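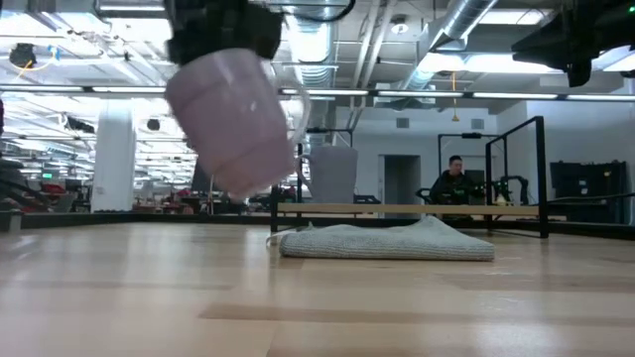
It let go by itself, the second-shift operator at Terndale wrote in the fault log, and the screen still said it was holding. The entry was made at 4:40 in the afternoon and got no follow-up until the next morning. By then the cell had dropped two more parts, one of them outside the guard.

Chapter 7
Dropped Loads

7.1 The Terndale fault

The cell at Terndale moved glazed bowls from a cooling rack to a packing table. It had one arm with a two-finger electric gripper, run from a 24-volt supply. The arm had been in service through the winter without a recorded drop. In April the gripper began to lose bowls during the swing between rack and table. The log shows 12 drops before the cell was shut down.

The first repair was to the finger pads. They were worn, so they were replaced, and the cell was put back to work. The next drop came nine minutes later. The second repair was a higher grip force. This cracked several bowls at the rim and did not stop the drops.

The cause was found at the wrist. The gripper cable had been tied too tightly at its last clamp, and each full turn of the wrist pulled on the connector. One power pin had worked partly loose. When the wrist turned quickly, the gripper lost power for a moment. This model had no spring or brake to hold the fingers closed, so they relaxed and the bowl slid out.

The screen said "holding" throughout. That word came from the arm controller, which showed the last command it had sent. No signal from the fingers was used to check it.

7.2 What counts as a dropped load

In this book a dropped load is any object that leaves the gripper before the program calls for release. It includes objects that fall, objects that are thrown, and objects that slip part of the way and are then carried badly. Partial slips are often left out of fault logs. They should be recorded, as they usually appear before the first full drop.

A load can be lost in three phases of the work:

Pickup. The fingers close in the wrong place, or on a surface that is dusty or greasy. The object is usually lost close to the table and does not go far.

Transfer. The object is in the air and moving. It may leave with the speed of the arm, and it can travel well past the point below the gripper.

Placement. The object touches the table, or another object, before the arm expects it to. The fingers are pushed out of position.

The Terndale drops were all in transfer. Guarding for a cell is often laid out with a straight fall in mind, and this is where the layout most often fails. An open cage of posts and crossbars keeps the arm's area marked off from the room. It does not stop a small object. The bowl that left the guard at Terndale passed between two bars and broke on the walkway.

7.3 Smooth objects with handles

Mugs, jugs and similar ware come up in many of the exercises. They are hard and smooth, and a handle puts some of the weight to one side. An object like this may be steady in the fingers when the arm is still and begin to turn when the arm speeds up. Carrying it upside down or at a tilt changes which way it turns. A grip that passes a test with the mug upright has to be tested again in every other position the program uses.

The Strickland drop test, described in Section 7.6, does this with 200 transfers in each position at full working speed. Lowering the speed for the test is a common mistake. A loose connector of the Terndale kind may never show itself on a slow move.

7.4 First steps after a drop

Stop the cell before anyone reaches in – a gripper that has lost power may close again when power returns. Leave the fallen object where it is until its position has been marked. Write down the phase, the arm speed, the position of the wrist, and what the screen showed. Then check the cable and its clamps from the gripper back to the base, moving the wrist by hand through its full range.

Do not change the grip force until the cable, the pads and the supply voltage have all been checked. At the Tornley and Redwood sites, whose logs are used in Section 7.5, force was the first thing changed in nearly every case. Both logs then show a run of cracked parts, with the original fault still present underneath.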